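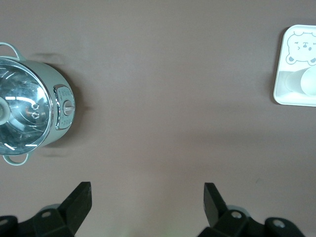 Work > Returns and Refurb > Threads

Last updated: October

Print this page | E-mail this page

Thread on what changed at the Cordeiro returns bench after the arms went in. I maintain the cells, so this is the view from the maintenance side. Questions at the end if anyone has them.

Background. We take back small kitchen appliances and tableware, sort them, grade them, and either repack them or strip them for parts. Before the arms, one person per bench did the whole job: unpack, place, inspect, grade, key it into Pelex, repack.

Now unpacking is still done by hand. The arm does placing and moving between stations. A person grades. The arm takes the graded item to the outfeed. Repacking is by hand again, for reasons I'll get to.

We have two cells running and no plans I've been told about for another. Mirner supplies the arm controller and the grasp software. Pelex is our own stock system and predates all of it.

Each arm has a two-finger gripper and a small camera at the wrist. The fingers are plain black, parallel faces. We tried softer pads and went back. The pads picked up tape residue from the cartons and then everything stuck to them, including labels we needed.

Electric pots are our most awkward category. Polished steel inside, so the camera sees a bowl full of highlights that shift every time the wrist moves. Grasp software looks for edges, and a reflection has excellent edges.

What helped was diffusing the overhead light and changing the bench surface. We had a glossy white top. The replacement is matte and a muted brownish color that very little of our stock comes in. Pale green against it segments well. White segments well. Dark brown stoneware does not, and we send that to the manual bench.

Handles. If a pot has loop handles, take it by a handle. Early on the software preferred the rim, because the rim is a clean bright circle. On a two-finger gripper a rim pick on a heavy pot tilts, and then you are inspecting a dented pot you dented.

Dials are their own problem. If a finger brushes the knob the setting moves. Harmless on an unplugged unit, but the grader used to note the position the customer left it in, and that note fed the fault report. We now record dial position before the arm is allowed near the pot.

That step was Graça Pinheiro's idea. She ran the bench before the cells and still grades on it. She also wrote the rule that small loose items go in a tray before they reach the arm. A cup on its side rolls. A cup on its side in a tray with a raised rim stays in the pick zone.

Printed trays were a nuisance for a while. Anything with a cartoon animal on the inside surface has outlines in it, and the software would offer a grasp on an ear. Mirner has a setting that weights depth over color. Turn it up for printed ware. Their manual mentions it once, in an appendix.

Now the part people ask about. Headcount on the bench is the same. The jobs are different and I don't think the plan accounted for how different.

Grading used to be broken up by lifting and walking. With the arm doing the carrying, a grader can look at items continuously, and for the first weeks that is what the schedule had them do. Grading accuracy fell in the back half of the shift. Eyes get tired. The fix was rotation: two hours grading, then unpacking or repacking.

The lifting complaints did drop. Wrists and lower back, mostly. I'm not going to put a percentage on it because the way we log complaints changed the same month and the numbers don't compare.

Pace was a bigger argument. The arm does not hurry and does not stop. A person at a station fed by it feels the queue even when nobody has set a target. We put a hold button at each grading station. Pressing it pauses the feed and generates no report. The last part took some negotiating with the office in Grillska, who wanted a reason code.

My view on reason codes: if you make someone explain a pause, they will stop pausing and start guessing grades. Wrong grades cost more than pauses.

Why repacking stayed manual. Original cartons come back torn, damp, or missing their inserts, and every one needs a decision about whether it can be reused. We ran a trial with the arm for almost three weeks. It could put a pot in a good carton. Good carton supply was the bottleneck.

New work that did not exist before: clearing failed picks, wiping the camera window, checking the finger screws at shift start, relabeling items Pelex has under the wrong category. The first of these is the most common. All of it is now in the job descriptions. For a good while it wasn't, and it was being done by whoever stood closest.

Pay grade for the bench was reviewed after that. It went up one step for people signed off on fault clearing. Sign-off is a morning with me and a checklist.

If you are setting up something similar: have the graders in the room when the station layout is drawn. Ours was drawn without them, and the first version had the grading lamp behind the arm's travel path, so a shadow crossed the item on every cycle. Graça saw it on paper in under a minute. By then the brackets were ordered.

Replies are open. I can share the shift-start checklist and the light settings. I can't share the Mirner config files, the license doesn't allow it.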